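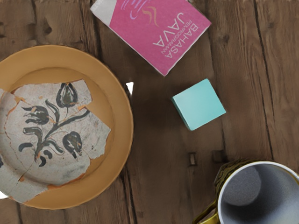

Plate, book, cube and mug on the table

Subject: Re: [league-organizers] Seeding and map veto for the second season

Hello all,

Thank you to everybody who answered so quickly. I quote the earlier message here, so that people who joined the list in June can follow.

Ermelinda Godinho wrote:
> Stoduvach have told us they want to keep the same seeding as in the first
> season. Their points are still on the table, 1019, and Dristarus are second
> with 931. My problem is that Dristarus changed three of their five players
> in the break. Do the points belong to the organization or to the players?
> The rulebook says only "the team" and I do not know how to read it.
>
> Also, can we please decide if the lower seed starts the veto? Last season
> it was done in two different ways and I received complaints from both sides.
>
> Ermelinda

I will begin with the points. In my opinion they should belong to the players, but only if at least three of them stay together. This is how most of the leagues I have played in were doing it, and the teams understand it without long explanation. With this rule Stoduvach keep their 1019. Dristarus have only two players left from the old lineup, so they would lose the 931 and go to the open qualifier. I know it is hard for them. They paid the entry fee early and their manager was always correct with us.

There is a softer way, if the list prefers it. We could let Dristarus keep the points of the two players who stayed. I have calculated this from the match sheets and it gives 359. Then they would be seeded below Bošković, who have 694, but they would still be inside the main bracket. I can live with both solutions. What I would not like is to keep the full points for an organization that has almost a new team, while Bošković played the whole season with the same five people and never asked for a single delay.
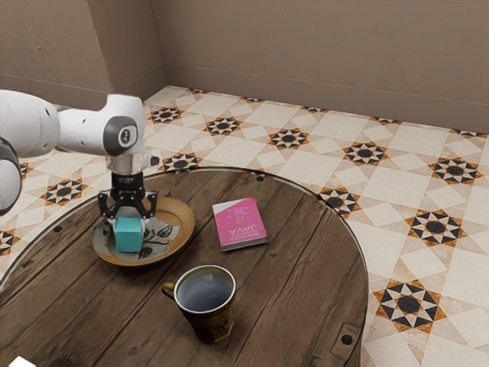

About the veto, I think the higher seed should choose whether to start or to go second, and should tell the admin before the lobby opens. Last season the semifinal was delayed because both captains waited for the other one to ban the first map. The admin did not want to decide for them, and I understand him. If the captain gives no answer ten minutes before the match, then the higher seed starts automatically. For best of three it would be ban, ban, pick, pick, ban, ban, and the last map is the decider. For best of one we only ban until one map is left.

One more point that was not in the message of Ermelinda. The rulebook does not say who picks the side on the decider map. I would propose a knife round, as we did in the final. Some people do not like it – they say it is too much luck – but a coin toss is also luck and it is less interesting on the stream.

Stodov asked me privately if they can use a substitute who is also registered with another team in the second division. I told them no for the moment, because paragraph 6 is quite clear about double registration. If somebody reads this paragraph differently, please write to the list and not only to me.

Please send your opinion on the points question before the qualifier signup closes. I need to put the correct number of places on the signup page, and with Dristarus in the qualifier there would be one free place more in the main bracket.

The new version of the match sheet is in the usual folder. I have corrected the column for overtime rounds, it was adding them twice.

Best regards,
Your bracket admin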